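Search the site
Enter keyword
Go

Laundry workers in Bramville split their week between the plant and the folding program

BRAMVILLE — Workers at the Naritz laundry on the east side of town have been spending part of their paid hours away from the plant since September, folding and laying out clothes with hand-held grippers so that the company's new folding machines can be trained on the recordings.

Naritz washes and folds household laundry for customers in Bramville and Plutania. The company put in its first automated folding line last year, for towels and flat sheets. Shirts, sleepwear and children's clothes are still folded by hand, and that is the work the company now wants the machines to learn.

The plant has 20 folders on two shifts. Under an agreement reached over the summer, any of them can sign up for the recording program, which is run with Bakos, the firm that supplied the towel line. Those who sign up do 6 hours a week of recording at their regular rate and the rest of their hours on the floor. Most of the recording is done in homes, on beds, couches and tables, where the light and the surfaces change from one place to the next.

Mwende Mosoti has worked at the plant for nine years and now schedules the recording hours. She said the company first tried doing it all in a corner of the plant, on one steel table.

"Bakos came back and told us it all looked the same," Mosoti said. "Same table, same lamp, same shirt. They wanted bedrooms. So now people go to bedrooms."

Each recording is one short task. A worker picks up a garment with the grippers, lays it out, straightens the sleeves, folds it or puts it on a pile, and then starts over with the next one. The target is 200 finished recordings per person per month. Recordings that are too dark, or where the garment goes out of view, do not count toward the target, though the hours are paid either way.

That last point took some time to settle. The first version of the plan paid by the accepted recording, and folders objected that they had no say over what was accepted. Naritz dropped it before the program started.

What has changed on the floor

The towel line took over work that used to fill most of a morning shift. No one was let go when it started, but two folders who left in the spring were not replaced, and the early start was moved from 5 a.m. to 6:30 a.m. Some workers welcomed the later start. Others had built child care and second jobs on the old hours and have asked for them back.

Folders who stay at the plant full time say the work left to them is slower and fussier than before. Towels were the easy part of the day, and with those gone the bins hold mostly shirts, fitted sheets and small items. The hourly quota was lowered in the summer to reflect that. Mosoti said she thinks it should come down further.

The recording hours bring their own complaints. The grippers are heavier than they look in the hand, Mosoti said, and leaning over a bed is harder on the back than standing at a folding table. Workers now get a break every half hour when recording, and Bakos has been asked for a lighter model.

Long sleeves are the slow part. A folder who can do a shirt by hand in a few seconds may need several tries to get one sleeve flat with two plastic-tipped fingers, and new people are told not to rush it. "You have to forget how you do it," Mosoti said. "Your hands want to flip it, and the gripper can't flip it. You pull a little, you let go, you pull a little again."

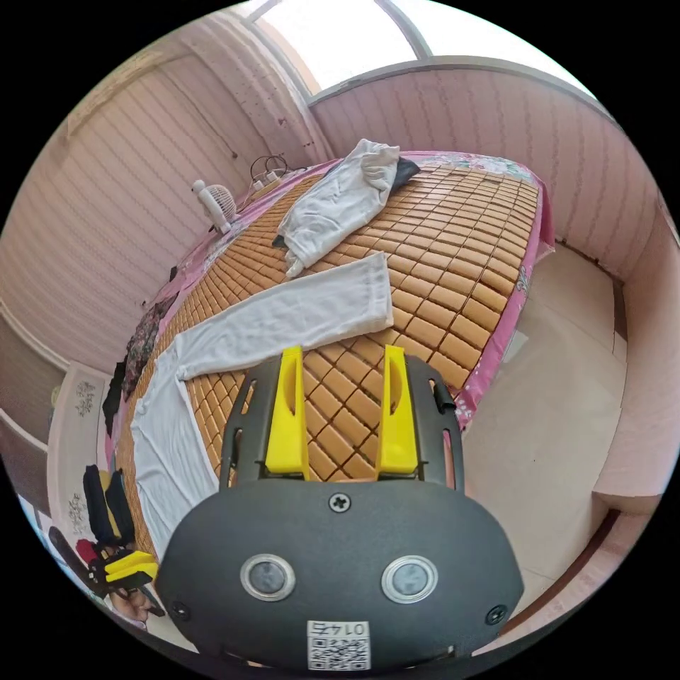

What comes next

Naritz expects to have 400 hours of recordings by the time the shirt machine is delivered. The company has not given a delivery month. When it arrives it will run beside the hand folders at first, with one worker assigned to clear jams and refold what the machine gets wrong.

The agreement says that job will go to someone already on the folding staff and will pay more than the folding rate. It also says the company must give notice before cutting any shift because of the new machine. It does not guarantee the number of folding jobs past next year, and workers have asked for a meeting on that before the machine is switched on.

Homes used for recording belong to employees or their relatives, who sign a form and are paid for the use of the room. Mail, family photos and medicine have to be put away before a session starts. The household can ask for a recording to be deleted up to the end of the month it was made.

Mosoti plans to stay with the scheduling through the end of the program and then go back to the floor. She has put her name in for the machine job.

"I taught it, in a way," she said. "I'd like to be there to see what it does with a sleeve."

Customers will see no change in prices or pickup times while the recordings are being made, the company said. The Plutania pickup counter is not part of the program.

Related stories
Naritz moves morning start to 6:30 a.m.
Towel line begins work at Bramville laundry
Plutania pickup counter extends evening hours
Bus route to east side plants gets a later run
Bramville job fair seeks more employers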